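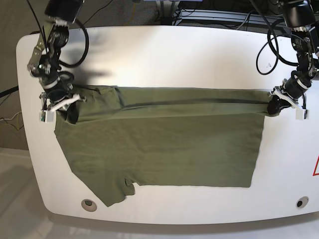

An olive-green T-shirt on a white table, held at its upper edge by two black robot arms.

Doddale Airport to Offer Direct Flights to Kevesau, Ending a Long Tradition of Going There by Way of Somewhere Else

DODDALE – Cornine Air will begin nonstop service between Doddale Regional Airport and the island of Kevesau in September, the airline said today. The flight takes 4 hours. The present route, which involves two connections and a shuttle bus between terminals that were apparently designed by people who disliked each other, takes most of a day.

The new service will run year-round, with 6 round trips a week. The day off belongs to the airplane, which has maintenance to attend to and has asked for very little else.

"People in Doddale have been flying to Kevesau for years, and they have been very patient," said Shirley Fraser, head of routes at Cornine Air. "I have made the trip the old way myself. I know every carpet in the connecting airport. There is one near Gate 20 that I would recognize in the dark, and I look forward to never seeing it again."

Departures from Doddale are set for 7:40 a.m., arriving on Kevesau in time for lunch. Return flights leave the island at 2:15 p.m., a time chosen so that hotel guests can check out at the usual hour and go straight to the airport, with no need to spend the afternoon in a lobby guarding their suitcases. All times are local. Kevesau is one hour behind Doddale in winter and two in summer, and travelers who forget this will be in good company.

Checked bags

Every fare on the route includes one checked bag, one carry-on and a seat. Cornine Air mentions the seat because customers have started to ask.

Passengers who connected in the past will remember the custom of packing a change of clothes in the carry-on, on the theory that the suitcase might be taking a vacation of its own. Bags on the new flight will be loaded at one end and unloaded at the other. The airline considers this a promising system and intends to stick with it.
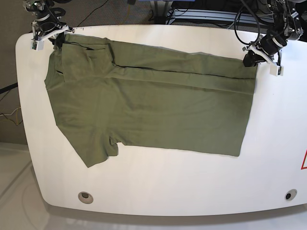 Surfboards, golf clubs and folding strollers travel under the standard bag allowance. Kayaks do not. Anyone hoping to discuss kayaks is invited to call the reservations line, where the matter has come up before.

Getting to the plane

Cornine Air will use the east end of the Doddale terminal, next to the coffee counter and a short walk from short-term parking. The rental car desks remain where they have always been, on the far side of the road, past the construction fence. The airport says a covered walkway is being planned. It has been saying so for a while, and the drawings are reported to be very handsome.

Long-term parking has been expanded by 442 spaces ahead of the launch. Route passengers can reserve a space when they book and will receive a reduced rate for stays of a week or longer.

On Kevesau, the airport is 10 minutes by taxi from the harbor and 25 from the north beaches. The island bus also serves the terminal. It keeps to a schedule of its own, copies of which are posted at the stop and should be read in a generous spirit.

Hotel packages

Flight and hotel packages will be sold through Nguyen Travel, which has sent Doddale residents to the island since well before it was easy. The agency has lined up rooms at small inns near the harbor as well as the larger resorts to the north, and it expects to book more than 800 package travelers in the first season.

Customers who already hold connecting tickets for dates after the launch may switch to the nonstop flight without a change fee, provided the original ticket was bought from Cornine Air. Those who would rather keep their connections are free to do so. Fraser said the airline has received one such request and is honoring it.

Tickets are on sale now on the Cornine Air website, at the Doddale ticket counter and through Nguyen Travel. The counter opens at 5 a.m. and closes after the last departure of the evening.

About Cornine Air

Cornine Air is a regional carrier based in Doddale. It flies to cities and islands within easy reach and has no present plans to fly anywhere else.

Media contact: Cornine Air press office, Doddale Regional Airport, second floor. Please use the stairs, as the elevator is delayed.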